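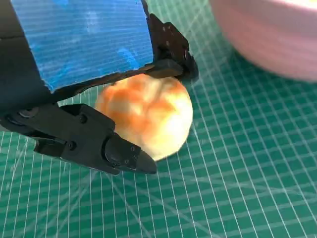 Stenulwood Shared Workshop – Bench Notes, May

Gripper build: soft object grasping

The two-finger gripper on the Cakora arm has moved from rigid test blocks to bread. Blocks told us whether the fingers closed square. They told us very little about force, which was the outstanding item from the last issue. A glazed bun on the cutting mat is now the standard test piece, with the pink bowl as the drop target.

A bun is a poor match for a pair of tapered fingertips. The surface is curved in every direction, the crust gives before the motor current rises, and the glaze is slippery in patches. The first closing routine stopped on a current threshold carried over from the block tests. With bread, the fingertips had sunk well into the crust before the threshold tripped. The torn buns were eaten.

The routine now works in two stages. The fingers close at full speed to a preset width, then creep in until the position error between commanded and measured angle exceeds a small limit. At that point the controller holds position and stops adding torque. The hold value is set at 36 on the driver's own scale. Lower settings let the bun rotate during the lift; higher ones left dents that did not recover.

Servo calibration has been redone. The closed position reads 1085 on the encoder, and the old value in the shared configuration file was wrong by enough to matter. Anyone with a local copy should pull the new file before running the arm. The old file will drive the fingers against each other at the end of travel.

Mechanical changes since the last issue:

Pivot joints. The printed bushings on both fingers had worn oval and the play showed up at the fingertip. They have been replaced with turned ones from Wiltulby. The screws are in with medium threadlocker. Please do not retighten them by feel.

Blue tape. The broad face of the gripper body is covered with blue tape, and its lower edge is already slightly ragged. It stays on until the body panel is reprinted. Trim it if it lifts, and keep it clear of the finger travel.

Wrist cable. Rerouted with a longer service loop after the connector worked loose twice. Check the loop before any move that turns the wrist past its middle range.

The printed grid on the mat is used for placement. Start each run with the bun on a thick line crossing and log the crossing in the sheet. Runs with no start position logged cannot be compared with anything and will be dropped from the set. The mat also reflects the overhead lights in hazy streaks, which upsets the threshold in the Saha vision script. Turning off the lamp nearest the window helps – a matte mat would help more, and one is on the purchase list.

Open items are fingertip pads and the release. Silicone pads 2 mm thick are the first candidate. On release the glaze tends to hold to one fingertip, so the bun rolls as it drops and sometimes catches the rim of the bowl. A slower opening over the first 5 degrees is written but not tested on the arm.

Bench time for the gripper is after 5 p.m. as before. Brush the crumbs out of the pivots before powering down.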